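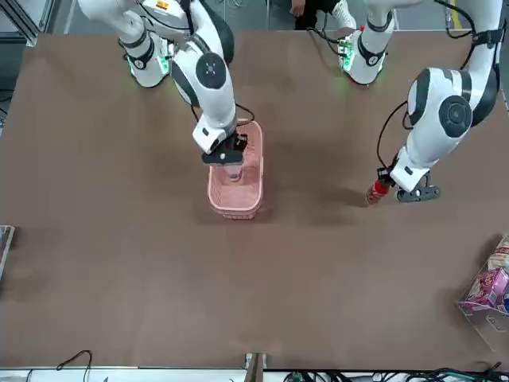 Open Textbooks > Household Economics > Chapter 5

Chapter 5: What a Household Spends

Most of us could say what we paid for our last haircut, and hardly any of us could say what we paid for bread last year. I have asked this of students every October for a long time, and the guesses are wonderful - one young man was quite sure his family of six ate no bread at all, until he remembered the toast.

This chapter is about the small, steady costs of running a home, the ones that slip past us. In Chapter 4 we looked at rent and loans, which come in large, plain amounts and are easy to write down. Now we turn to food, soap, light bulbs, bus fares and all the rest, and I should warn you that it takes a bit more patience (and probably a shoebox for the receipts).

We will follow one family budget all the way through. Morag MacBrayne kept house in the little harbor town of Stusport, and for 60 weeks she wrote down every purchase in a ledger, down to the stamps. Her household had 900 dollars a month to spend once the rent was paid. You will meet her good months and her bad ones, including the month the boiler failed, and I hope you will grow as fond of her handwriting as I have.

By the end of the chapter you should be able to sort spending into fixed and variable costs, work out a monthly average, and explain why an average can hide a very hard week.

Before you read on, take a sheet of paper and write down everything you bought in the past 2 days. Don't tidy it up. We will come back to it in Section 5.2, when we talk about costs that are easy to forget.

Filed under: Money at Home, Course Readings

Copyright Taris Munro Press | Contact us | Back to top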